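Norby Neighbors Help Board
Food and Events

Burger stand at a school fair: how early can we cook the patties?
Posted by Skye Innes, 2026-04-24

Our school holds its summer fair in June and I said yes to running the burger stand. Last year they sold 80 burgers over lunch and the line got very long. We have one gas grill, two coolers and a folding table. I would like to cook some of the patties before the gates open, but a parent told me that isn't allowed. Buns, cheese and toppings would be set out in clear divided racks so two people can build at once.

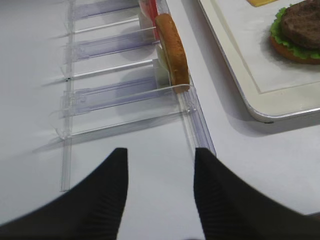 Lamisi Ofori
You can cook ahead as long as the patties stay hot. Ground beef needs to reach 160 F in the middle, and after that you hold it at 140 F or above. A covered steam pan on a burner does this well. A cooler with towels in it does not, at least not for a whole lunch. Buy a probe thermometer and write down the readings.

Call your county health office first. Ours wanted the temporary food form nine days before the event, and yours may want it sooner.

For the line, take money at one end and hand out food at the other. Sell one burger, with or without cheese, and put ketchup and onions on a separate table. 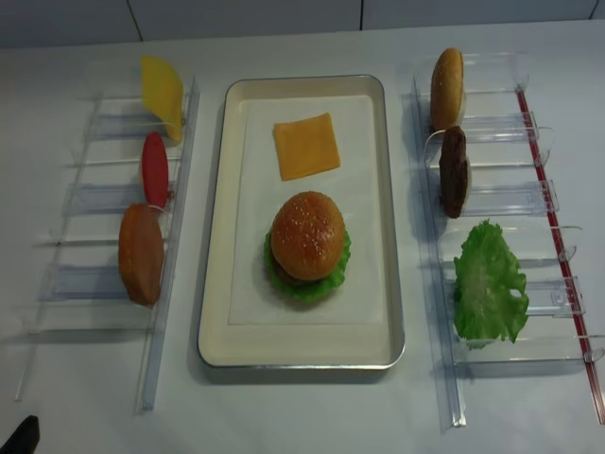

Other replies

Mohammed-Awal Gyamfi
just cook them as people order, they taste better. we did this at Ayaaba park and it was fine. get more propane than you think

Augustina Agbeko
I disagree with cooking to order on one grill. We tried it and people walked off. What worked for us was cooking in batches, starting 20 minutes before opening, and keeping one batch ahead in the steam pan.

Keep raw patties in their own cooler with their own tongs — don't use those tongs for anything cooked. Cheese slices can go out a few at a time, with the rest on ice. You also need a hand washing setup. A water jug with a spigot, soap, paper towels and a bucket was accepted here.

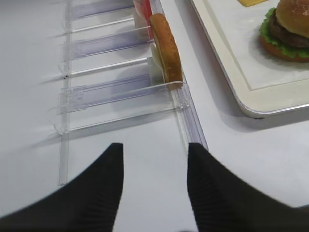 Norby Neighbors — Food and Events Team

Replies come from members. Check local rules with your health office before you sell food. To report a reply, write to the team from your account page.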